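I own too many containers and have nothing contained. This came to me in October, at the stage of a clear-out where every drawer has been emptied and the floor has stopped being an option, so it all went on the table instead.

The rule, borrowed from my friend Lena Śliwiński, is that a thing either gets a home or gets out. Lena has a linen cupboard arranged by colour and is not to be argued with.

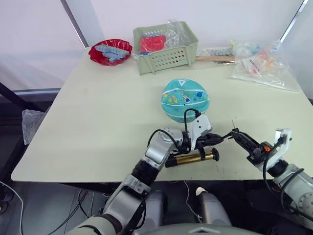 So I started with the red bowl. It has a wavy rim and was meant for chips, and it has spent most of its life in our house holding light blue bits of something else. I moved them out twice. They went back in twice. Fine - it's the blue bits bowl now, and the chips can sort themselves out.

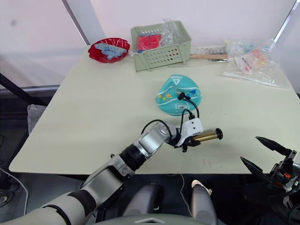
*The red bowl, at home with its blue bits.*

The green basket was harder. I bought it at Flindeck for 13 dollars with grand plans for tea towels, and it became the spot where things go when I can't face deciding. Every house has one. Ours has handles.
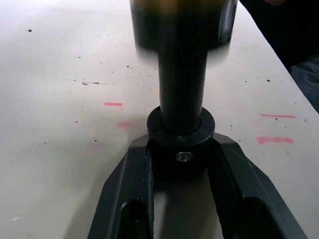

Then there's the table itself, which I had wiped. I'd like that on the record. Crumbs come back to a table the way cockatoos come back to a balcony, and by four in the afternoon I'd given up and put the kettle on. 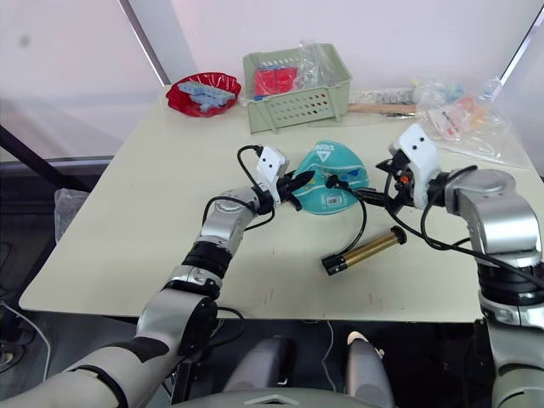

*Basket, bags and a stick I'm still not ready to discuss.*

Lena rang while I was having my tea and asked how much had gone out the door. I told her I was still in the sorting phase. She asked how long the sorting phase was. I said the line was dropping out and went to look for a biscuit.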